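Last updated: August, 4:10 p.m.
14 comments | 37 shares

Clearing a desk with two baskets

Several readers wrote in after the spring issue to ask how to keep a worktable clear when there are no drawers under it. Height-adjustable desks are the usual trouble. The legs take up the space where a cabinet would go, and anything stored underneath gets bumped when the top comes down. At the Wakville office we have used baskets on the desktop for the past year, and the system has held up well enough to pass along.

You need two. One should be large enough to take everything on the desk at the end of the day. The other can be smaller and is for things that belong in another room: mugs, mail for the front office, fruit from lunch. Empty the second one every evening. If it sits overnight it turns into a second junk drawer.

Keep the baskets toward the back and leave the front edge open for work. Rectangular ones waste less space than round ones. Woven sides are easy to grip and don't scratch a white top the way wire does, although they do shed a little the first week. Shake them out over the trash before you put them on the desk.

Tape is the item we get asked about most. A roll laid on its side stays put, but stood on its edge it will travel when the desk goes up or down. Ours goes into the large basket last, on top, where it can be found in the morning. Scissors go in point down.

We paid for the baskets out of the supplies budget, which stands at 1692 dollars for the year. Trelline on the east side of town carries a similar pair, and they will hold a set at the counter if you call before noon. 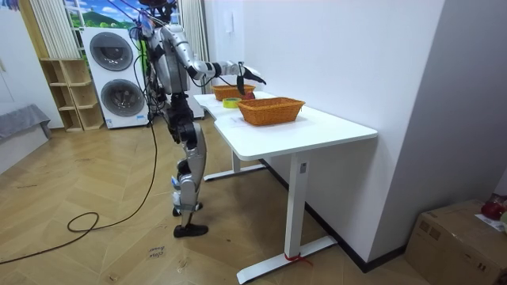 Jana Janevski

Wicker does best away from a heater or a sunny window. Wipe it with a barely damp cloth once a month and let it air out before loading it again. For cords, use a short strap at the foot of the leg and leave enough slack for the desk's full height.

The next issue covers shelves for narrow hallways. Send measurements to the Wakville office, Box 2528, by the end of the month.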